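Subject: Re: [bedding-tech] Fitted sheet pocket depth after washing

On the bedding-tech list, a subscriber wrote:

> I am trying to settle on a pocket depth for a set of fitted sheets in
> plain cotton percale. The mattress is 220 mm deep at the border and
> has a 50 mm topper on it. The pattern I have says to make the pocket
> equal to mattress depth plus 100 mm, but does not say whether that
> 100 mm includes the hem, or whether the cloth should be washed first.
>
> My last set was cut from unwashed cloth and came off at the corners
> after a few months. I put it down to the elastic but I now suspect
> the cloth.
>
> Also: is elastic all the way round worth the trouble, or are corners
> enough?

Your suspicion about the cloth is probably right, though the elastic may have contributed. I will take the points in a slightly different order from yours, as the pocket depth depends on the shrinkage.

1. Shrinkage

Percale in loomstate or lightly finished form will lose more in the warp than in the weft. Do not take a figure from the supplier's ticket. Cut a test square of 500 mm, mark the warp direction with a laundry pen, and sew in two thread marks each way, 400 mm apart. Overlock the edges or they will fray and pull the marks out of true. Wash and dry the square exactly as the sheet will be washed and dried, then measure between the marks. Repeat until two readings running agree.

My last piece came from Stirkmont, who sell it as ready for making up. It went from 400 mm to 384 mm in the warp and 392 mm in the weft, and most of that was lost in the first wash. The third and fourth washes gave the same reading. On a single sheet with a flat panel 2,000 mm long, four per cent is 80 mm, and the only place it can come from is the pockets, 40 mm at each end. That by itself would account for corners that held when new and later did not.

You can either wash the cloth before cutting or add the allowance. I wash first. If you add the allowance, apply it to the whole cut length, pockets and hems included, and apply the warp and weft figures separately.

2. Pocket depth

Measure the depth with the topper on and with somebody's weight off the bed. Press a straight edge lightly on the top, level, and measure down to the bottom edge of the mattress border. Toppers are seldom the thickness printed on the bag, and yours may well have settled.

The 100 mm in your pattern is normally the turn-under, meaning the cloth that passes round the bottom edge and lies flat below the mattress. It does not normally include the hem or casing. So for a total depth of 270 mm:

Depth at the border: 270 mm
Turn-under: 100 mm
Casing for 10 mm elastic: 25 mm
Cut depth per side: 395 mm

If you leave out the casing you end up with a turn-under of 75 mm, which will hold on a firm mattress and will not hold on a soft one. Below that I would not expect it to hold on anything.

There is a limit in the other direction. A deep pocket on a shallow mattress leaves spare cloth that works its way up on to the sleeping surface. The panel then wrinkles even though the corners are still in place. People often read this as a sheet that is too small and make the next one larger, with the expected result.

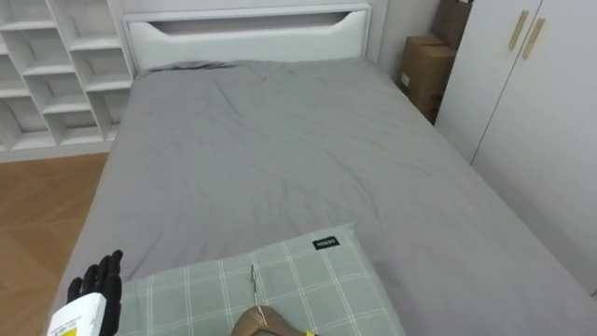

3. Elastic

All the way round is worth the trouble on anything over 250 mm total depth, so in your case yes. On shallower mattresses, 300 mm of elastic either side of each corner seam is enough.

The usual fault is stretching the elastic too far when sewing it in. Elastic held permanently near full stretch loses its recovery early. I cut to between 65 and 70 per cent of the finished hem length, quarter both the elastic and the hem, and pin at the quarters. Braided elastic narrows as it stretches and will roll inside a loose casing. Knitted or woven elastic does not narrow to the same degree and costs slightly more. I have used the Nakajima woven type at 10 mm for several years with no failures so far, but I have not tested it against anything else under controlled conditions and would not claim it is better than other woven types.

Drying temperature matters more to the elastic than to the cotton. If you tumble dry on high heat, assume a shorter life from the elastic whatever its make, and leave a small gap in the casing stitching so that it can be replaced without unpicking.

4. Corner seams

Cut the corner square out to the cut depth (395 mm each way in the case above) and join the two edges with a French seam, or overlock and topstitch. The seam takes the load every time the sheet is pulled on. A plain seam with a zigzagged edge will do for a cot sheet but I would not use it on anything larger.

Stop and check the first corner on the mattress before sewing the other three. If the seam leans away from the mattress corner by more than 10 mm, the cut square was not square. This is usually the result of cutting to a selvedge that has tightened in the wash. Trim the selvedges off after washing and square the cloth from a pulled thread.

5. Thread

Polyester core-spun, 100 or 120 ticket. All-cotton thread shrinks with the cloth, which sounds like an advantage, but it breaks in the hem where the elastic is working. The Leleo 120 I was using has been replaced by a glazed version, intended for hand quilting, which should not go through a machine. Check the spool before ordering if you buy it by post.

6. Cloth quantity

Do the sum on the washed size and then divide by one minus the shrinkage. For a panel of 900 by 1,900 mm with your pocket:

Washed length: 1,900 + (2 x 395) = 2,690 mm
Washed width: 900 + (2 x 395) = 1,690 mm
Length to buy at 4 per cent: 2,690 / 0.96 = 2,802 mm
Width needed at 2 per cent: 1,690 / 0.98 = 1,724 mm

Buy 2.9 m to allow for squaring the ends. The common 1,500 mm cloth will not do it without a join. If you must join, put it along the side pocket and not on the top panel.

On the question raised last month about the Hoteck hem guide: it fits low-shank machines only, and the fence moves under load if the screw is finger tight. Use a screwdriver.

If you do the shrinkage test, please post the readings with the wash temperature and whether the square was line dried. We have very few figures in the archive for percale, and most of those do not give the drying method.

--
You are receiving this because you are subscribed to bedding-tech.
Please trim quoted text when replying. Plain text only.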